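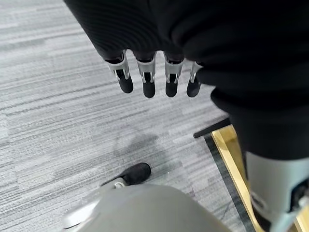 Collbridge Unit 4, monthly walk-round, September. Items are marked pass, fail or monitor. Comments follow each item where the inspector thought one was needed. Textiles stored or hung in the work area count towards the fire load, and black ribbed fabric draped in soft folds, as in the photograph, is recorded under item 6 with curtains and covers.

1. Escape routes clear to full width
Pass. Minimum width on the route to the yard is 760 mm, measured at the Bralari racking.

2. Final exit doors open without a key
Fail. The north door opens but drags on the threshold. Ease the bottom edge and refit the weather bar. Retest before the next delivery.

3. Extinguishers in place, pins and seals intact
Pass. The bracket by the goods entrance is loose on one fixing -- tighten.

4. Emergency lighting, function test
Monitor. All fittings came on. The one over the stair was dim at the end of the test and may need a new battery.

5. Electrical leads and sockets
Fail. Extension lead found coiled on its drum while in use. Leads must be fully unwound. Lead withdrawn until checked by Coutinho.

6. Curtains, covers and hanging fabric
Monitor. Treatment certificates seen for the Valer curtains only. Anything without a certificate is to be treated as untreated and kept 200 mm clear of heaters and lamps. Hems must not lie across a walkway.

7. Racking and shelf loads
Pass. Load notice reads 2,000 kg per bay. No bent uprights. Lower beam clip missing at bay 23, replaced during the inspection.

8. Waste and packaging
Pass. Bins emptied. Card is still being left behind the compactor at the end of the late shift -- see last month's comment.

9. First aid box
Fail. Eyewash out of date. Reordered.

Open actions: items 2, 5 and 9. Items 4 and 6 to be looked at again at the next walk-round.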